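Coffret de tournevis Wotovon : notre avis après neuf mois

Imprimer cette page | Envoyer par e-mail

J'ai acheté le coffret Wotovon pour remplacer un assortiment disparate de tournevis dont la moitié des pointes étaient arrondies. Il sert depuis neuf mois à ouvrir des tours de bureau d'un certain âge, à en récupérer la mémoire et à remettre en état celles qui le méritent. Le travail est répétitif et les vis sont presque toujours les mêmes : cruciformes pour le boîtier et les cartes, parfois un six pans creux ou un Torx.

Le manche est en aluminium strié, avec une bague tournante à l'arrière. On pose l'index dessus, on tourne avec le pouce et le majeur, et la vis sort bien droite. Les embouts tiennent par aimant dans la douille. Le jeu est faible, mais il existe : sur une vis bloquée, on le sent au moment de forcer.
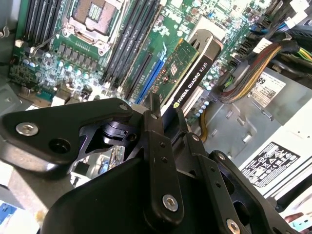

Les embouts

Le PH2 est celui que j'utilise le plus. Ses arêtes commencent à briller, sans arrondi gênant pour l'instant. Le PH1 accroche correctement. Les plats sont trop épais pour les petites fentes et je les laisse dans la boîte. Parmi les Torx, un T10 s'est vrillé sur une vis de support collée au frein-filet. Le vendeur, Bratham, en a envoyé un autre sans discuter, au bout de deux semaines tout de même.

L'aimantation est suffisante pour remonter une vis du fond d'un boîtier. Elle reste trop faible pour les longues vis de ventilateur, qui tombent dès qu'on les incline.

La rallonge

Elle est rigide et mesure une dizaine de centimètres. Pour atteindre une vis de carte mère entre une alimentation et une baie de disques, elle suffit. J'aurais préféré une rallonge un peu plus fine : elle bute parfois contre les connecteurs et il faut alors écarter les câbles à la main. La rallonge souple, livrée aussi, se tord au moindre effort. Je ne m'en sers plus.

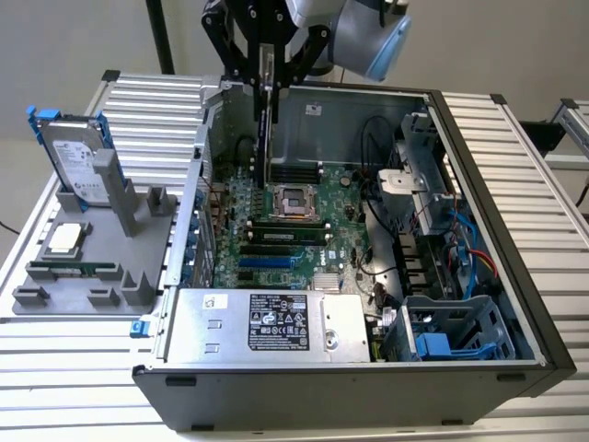 Page modifiée en mai (ajout du paragraphe sur la boîte)

La boîte est le point faible. Le couvercle ferme par deux clips en plastique et l'un des deux a cassé au quatrième mois. La mousse retient bien les embouts quand elle est neuve, puis elle se creuse. Les références sont imprimées en gris sur fond noir – illisibles le soir sous une lampe de bureau. J'ai fini par les recopier au feutre blanc.

Le coffret comprend aussi quatre leviers en plastique et une pince brucelles. Les leviers conviennent pour déclipser une façade. La pince ne serre pas droit et je la remplacerais par n'importe quelle autre.

Comparé à l'Idance

J'ai eu en prêt le coffret Idance, plus cher. Ses embouts sont mieux ajustés et la boîte est en métal. Le manche, en revanche, est lisse et glisse avec des gants. Pour un usage quotidien en atelier, je prendrais l'Idance et un manche à part. Pour quelques machines par mois, le Wotovon fait l'affaire.
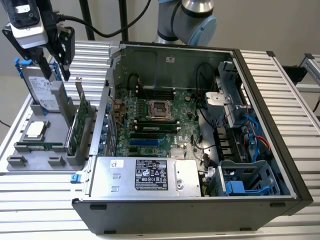 Clémence Leclerc n'est pas d'accord sur la rallonge souple : la sienne tient toujours, à condition de débloquer d'abord la vis avec la rigide et de ne garder la souple que pour finir. Elle ajoute que les embouts Rao, vendus à l'unité, entrent sans jeu dans le manche Wotovon. Je n'ai pas encore essayé.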